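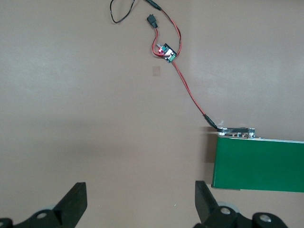
Filed under: Workshop > Small Wiring > Bench Tips

We use cookies to keep this site running and to remember your settings. By carrying on you agree to our cookie policy.

Taming Small Wires on the Bench

I love a little wiring job! A dimmer for the shelf lights, a fan controller for the seed cabinet, a replacement plug for a string of LEDs – it's an evening's work and you end up with something you use every day. What spoils it is the tangle, so these are the habits that have made the biggest difference to me, plus a few borrowed from friends who are much neater than I am.

Clear a plain patch first. I work on an old gray desk mat from Lavoie, 34 inches wide, and I keep everything off it except the job. Dropped screws and stray strands of copper show up right away on a plain surface. On a patterned tablecloth you'll find them with your socks.

Lay the whole run out before you fasten anything. Put the board down, put the connectors where they'll end up, and let the wires take the curve they want. If a pair has to bend sharply to reach its terminal, turn the board. Ieuan Beddoe turns his on the diagonal half the time and it looks odd, but his wires go in beautifully.

Keep red and black together. Twin wire wants to stay joined, so let it! Split only the last inch or so. Longer tails flop about and get caught on everything. If you're using red for positive (please do), stick to it all the way through, and write it on the lid of the box too.

Strip less than you think. For the little green screw terminals I take off 6 mm, twist the strands tight between finger and thumb, and slide them all the way in. You shouldn't see bare copper outside the block. Then tighten and give each wire a gentle tug. If it slides out, it was never in – loosen the screw fully and start again.

Use the right screwdriver. A 2 mm flat blade fits most of the small blocks I buy. Mine is a Zallard and the handle spins at the top, so you can press with one finger and turn with the others. Lovely thing.

Don't wind leads tight. A loose loop is plenty for a thin black cable, and it'll lie flat the next time you want it. Carys Gethin hangs hers over wooden pegs on the back of the shed door and I've copied her shamelessly.

Label both ends. Masking tape folded over into a flag, with a pencil note. Do it before the lid goes on, especially with two plugs that look alike.

Check before you power up. Unplug the supply, look along each wire from end to end, and make sure the voltage on the supply matches the one printed in the instructions for your board. All of this is for low-voltage bits and pieces only. Anything that goes into the wall is a job for an electrician.

For storage I use zip bags in a shoebox, one bag per project, with the spare screws and the instructions folded in. Bo-ram Ha keeps her loose connectors in a seed tray from Harkden, and I'm getting one of those in December, before the Christmas lights come out and the whole bench disappears again.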